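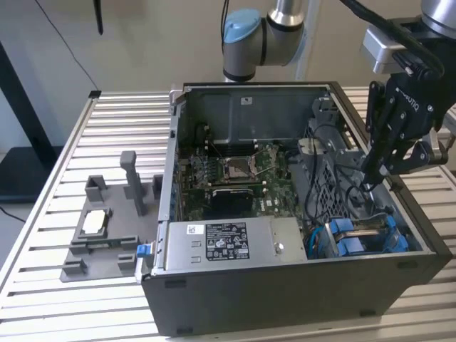
Nodton Employment Law Network: Minutes of the March Meeting

Print this page | E-mail this page

Present: Baldur Hauksdóttir (chair), Abdelilah Ait Brahim, Esben Bach, Poul Bjarnason (minutes)
Apologies: Preben Hauksdóttir

1. Minutes of the last meeting
Agreed, with the spelling of Turlow put right.

2. Free advice evening
What a night! Esben reported that 9 solicitors gave up their time and the queue was still going at 8.30 pm. Most questions were on holiday pay and notice periods. Everyone wants to do it again, and Turlow library has already offered the big room.

3. Merger of Frandsen and Sindurora
Abdelilah told us the two firms will share one employment team from the summer (328 staff between them). Both have promised to keep their trainee places, which went down very well. Baldur to write with our congratulations.

4. Tribunal handbook
The new edition is nearly there, and it reads beautifully. Print run set at 400. Poul still needs 3 chapters checked, including the one on redundancy. Esben took two of them on the spot, Preben to be asked about the other.

5. Any other business
Mock tribunal for students: yes please! Abdelilah to draft a case.

Meeting closed 7.15 pm.

Comments

Marit: Will the handbook be on sale at the next advice evening?

Poul B: Yes, at the door.

K. Dunne: Loved the last one, count me in for the mock tribunal.

Contact us | © Nodton Employment Law Network | Back to top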